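Two-arm cube sorter, Durkgate shared workshop — is the printed tray the problem?
Started by kdauda

kdauda wrote:
Back on the two-arm build. Olvera, my placing script, has now had 200 runs and I still don't trust it. Posting last Tuesday's session before I change anything. 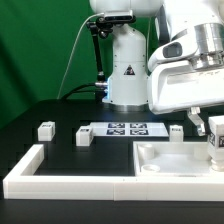
My worry is calibration drift. I did the hand-eye routine once in April and everyone at Durkgate says that's plenty. I doubt it. The depth camera hangs off a jointed arm clamped to the base of the back robot, and any knob on that could creep. The plate with the four markers stays on the table, so rechecking costs me 2 minutes.

Stillovico wrote:
Recheck if you like, but I'd blame the tray first. Printed plastic warps, and you've pushed it up against a printed border as well. 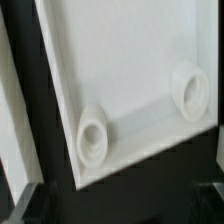
Did you measure the tray after printing, or trust the model?
I trusted the model. The calipers were out on loan and I never went back to it.

Stillovico wrote:
Well, there you are.

Elaheh Naseri wrote:
Not convinced by either of you. A warped tray gives you the same error every time, and kdauda's misses wander. I'd look at how the cube sits in the fingers before blaming the furniture.
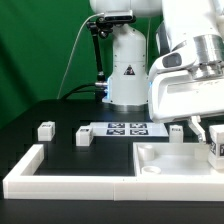 Small cube in the tray, finger just above the rim.

kdauda wrote:
They wander a bit. I wouldn't swear to it, my log only says pass or fail.

Vevport wrote:
Then the log is useless. 2000 runs of pass or fail wouldn't tell you which way it's missing. Write down the offset.

Stillovico wrote:
Agree on the log, still say tray. White on white can't be helping the depth reading either.

Elaheh Naseri wrote:
Could be. Easy to test — put some matt tape on the tray floor and run it again.

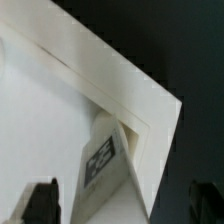
Wrist view, label side showing, close to the inner lip.

kdauda wrote:
Fine. Calibration first, then offsets, then tape. I'm not reprinting the tray on a hunch.

Stillovico wrote:
You'll be reprinting it.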